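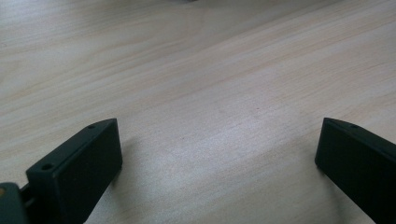
My grandmother believed you could judge a household by its kitchen table, and by that she meant the top of it, before the dishes went down. She would run her palm across the wood when she came to visit, and if it passed she sat, and if it didn't she went looking for a rag. I have been thinking about her a good deal this winter, partly because I have finally reached the age where I do the same thing, and partly because I have spent a month living with a new pale tabletop after 14 years with a dark one. A pale top is a different kind of company. You notice the grain first, those long streaks of cream and tan running off on a slant, some as fine as pencil lines and others wide and blurry, and then you notice the light, which lies across the smooth finish in a great silvery band and washes the color out wherever it's strongest. I had no idea how much time I would spend looking at that.

The old table came from a farm sale outside Rurlow, and it was almost black with age and polish. We loved it, and it hid everything. Gravy, ink, a ring from a flowerpot that must have sat there before we ever owned it (you could only find that one with your fingertips). When the legs finally got so wobbly that soup had become a risk, we went shopping with the idea of buying the same thing again, only sturdier, and came home having ordered the opposite. I blame the showroom windows at Grusano, which face south and would make anything blond look like the first warm day of June.

People who live with light wood will tell you that it changes the room, and I used to nod along at this without believing a word. Our kitchen is narrow and gets its sun late, and for years I had the lamp on by three in the afternoon from Thanksgiving clear through to the end of February. Now I find I've left it off until nearly four. The top catches whatever comes in the window and throws some of it back up at the walls, and at our faces too, which is kinder to some of us than to others. Breakfast looks better on it. So do lemons, a blue bowl, the newspaper, and, I'm sorry to say, every single crumb.

So let me talk about crumbs, and about keeping a table like this one, because that's what my friends ask me the minute they sit down. I wipe it after each meal with a soft cloth wrung out in warm water, going with the grain, and then I go over it again with a dry one. That second pass is the part I used to skip. On the black table it made no difference, but on a pale, smooth finish any streak left by the cloth shows up in the shiny places, and you will see it from the doorway, and it will bother you all through your coffee. A drop of dish soap is plenty for anything greasy. I keep away from the spray polishes, having once made a sideboard so slick that a fruit dish slid clean across it.

The other habit I've picked up is bending down. If you look straight down at a table, you'll miss half of what's on it, but if you crouch until your eyes are nearly level with the surface and look toward the window, every smear and sticky spot stands up and introduces itself. My family finds this very funny. They have caught me at it 7 times that I know of, once in front of company.

As for coasters, I held out for a week. I don't like a table that has to be protected from its own family, and I said so loudly, and then somebody put down a mug of beet soup and I drove to Aswood that same afternoon and bought a stack of cork ones. They live in the middle now beside the salt. I use a folded towel under anything from the oven, and when the grandchildren come to paint I roll out an old length of oilcloth, because red paint and pale wood have never in my experience come to a friendly agreement.

There was a question of whether to move it away from the window. Plenty of light woods warm up in color over the years if they sit in the sun, and a fruit bowl that never moves can leave a circle underneath it. I decided to leave the table where it was and move the bowl instead. It goes to the left end one week and the right end the next, and I've come to like having a thing in the kitchen that travels.

The dark table, in case you're worried about it, is in a workshop in Marar having its legs seen to, and when it comes back it will go upstairs under the sewing machine, where it can hide thread and chalk dust to its heart's content. I still miss it some mornings. Then the sun gets over the neighbor's garage and that bright stripe starts out across the wood, and I put down my cup (on its cork) and sit there with my hand flat on the table, the way she used to.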